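規格品の軸受を、図面より先に決める

機械の設計を始めるとき、多くの人は軸の径から決める。伝達するトルクを計算し、曲げを見て、必要な径を出す。そのあとで軸受を選び、キー溝を入れ、ハウジングの穴を描く。教科書の順番もそうなっている。私はこの順番を、少なくとも中小の工場で一品ものや少量の装置をつくる場合には、変えたほうがよいと考えている。先に手に入る軸受を決め、そこから軸を描くべきだ。

きっかけになったのは、食品工場向けの搬送装置を更新したときの経験である。元の装置はエクルンド(Eklund)の古い機種で、駆動軸の軸受には標準系列から外れた幅の狭いものが使われていた。設計した人には理由があったのだろう。フレームの内側の寸法が詰まっていて、2ミリでも縮めたかったように見える。しかし更新の時点で、その軸受の納期は7週間だった。隣の寸法系列であれば翌日に届いた。結局、軸を削り直し、ハウジングに入れ子をつくって標準品に合わせた。加工代は軸受の差額とは比べものにならなかった。

こういう話をすると、在庫を持てばよいと言われる。予備を棚に置いておけば納期は関係ないという考えである。これには賛成できない。軸受は置いておけば劣化する。グリースは分離するし、梱包を一度開けたものは錆びる。横にして積まれた箱の一番下から出てきた軸受を、そのまま主軸に入れる気にはならない。そもそも特殊な寸法のものは予備を何個持つべきか誰も決められず、多くの場合は1個だけ買って、その1個を組み付けで傷める。 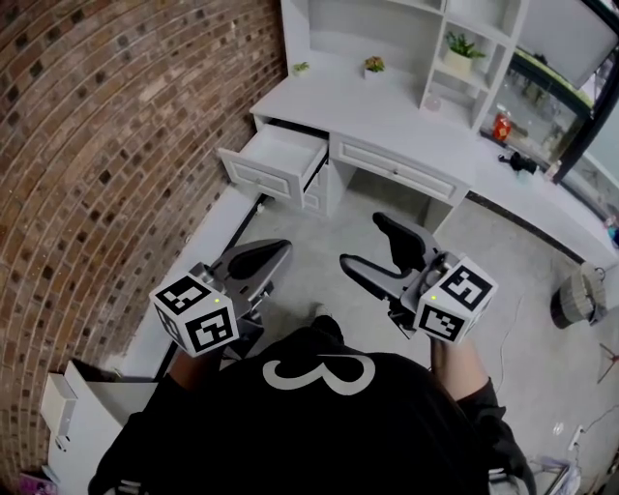

標準品から始めると設計が重くなる、という反論もある。これは一部正しい。必要な径が計算上32ミリで済むところを35ミリにすれば、軸もハウジングも大きくなる。慣性が増え、加速の速い装置ではモータを一段上げることになるかもしれない。高速の主軸や、人が持ち運ぶ工具のように質量が性能に直結するものについては、私も計算から始めるべきだと思う。だが、コンベヤや攪拌機や巻取機の軸が3ミリ太くなって困ったという話は、私の知る範囲ではほとんどない。困るのは寸法ではなく、止まったときに部品がないことである。

以前、オルタック(Oltach)という減速機の会社にいたイザベル・キャンベルと、この点について長く話したことがある。彼女の意見は私より厳しく、図面に軸受の型番を書く段階で、代替できるメーカーを2社併記できないなら描き直せというものだった。同じ呼び番号でも、内部すきまや保持器の材質、シールの形は会社ごとに違う。外形が同じだからといって入れ替えてよいとは限らない。併記するには両方のカタログを読み、許容回転数と使用温度を比べる必要がある。その手間をかけた図面は、あとから見てもすぐにわかる、と彼女は言っていた。

私はそこまで徹底できていないが、型番の末尾の記号まで書くことだけは守っている。すきま記号を省いた図面が実に多い。並すきまとC3の違いは、組み付けた直後にはわからないことが多い。運転して内輪が温まり、しめしろの影響と重なって、初めて差が出る。購買の担当者が記号のない図面を見れば、安いほうか早いほうを買う。それは担当者の責任ではない。

もうひとつ、はめあいの問題がある。軸受を先に決めておくと、軸の公差は自然に決まる。内輪回転荷重であればk5やm5といった範囲に入り、外輪側はH7で受ける場合が多い。荷重の大きさによって変わるが、表を引けばよい。ところが軸を先に描くと、公差が軸の都合で決められてしまう。手持ちのリーマやゲージに合わせてh7にしておこう、という判断がよくある。組み立ては楽になるが、内輪が軸の上で少しずつ滑る。クリープの跡がついた軸は、分解すれば素人でもわかるほど光っている。そこまで進んだ軸は、軸受だけ替えても長くはもたない。

サークブリッジ(Surkbridge)にある小さな工場では、使用する軸受の一覧を1枚の紙にまとめ、設計室の壁に貼っていた。深溝玉軸受が中心で、あとは円すいころと自動調心ころがいくつか。その表にない寸法を使うときは、保全の担当に相談してから図面を出す決まりである。禁止しているわけではない。実際、ヴェシス(Vesis)向けの巻取機では表にない薄肉の軸受を使っていた。張力の検出部で、どうしても場所がなかったからだと聞いた。ただ、その図面の余白には、寿命計算の結果と交換手順が書き込まれていた。例外をこう扱えるのは、普段の選択が決まっているからだろう。

取り外しのことも考えておきたい。標準品を選んでも、肩の高さが軸受の内輪より高く描かれていれば、抜き工具の爪はかからない。カタログには取付関係寸法として肩の径の上限と下限が載っている。軸受を先に選べば、この欄を見ながら軸を描くことになる。軸が先だと、肩の径は見た目か強度で決まり、最後に軸受が押し込まれる。夜の11時に現場で内輪を割って外すのは、たいていこの種の軸である。

教える側にも問題があると思う。新人に軸の強度計算をさせる課題は多いが、カタログを渡して「明日届くものだけで組め」という課題は見たことがない。計算は必要である。疲労限度も応力集中も知らずに段付き軸を描かれては困る。けれども計算で出てくるのは最小値であって、そこから先を決めるのは流通の事情と保全の事情だ。私の職場では今年の6月から、構想図の段階で軸受の型番と納期を書かせるようにした。径を書く欄はその下に置いてある。

欄の順番を変えただけなので、嫌がる人はいた。ベテランほど、径が決まらないのに型番は書けないと言う。仮でよいから書いてほしいと頼み、強度が足りなければ一つ上の型番に直してもらっている。書き直しは時々ある。それでも、出図のあとに購買から納期の電話がかかってくるよりは、ずっと早い段階で済む。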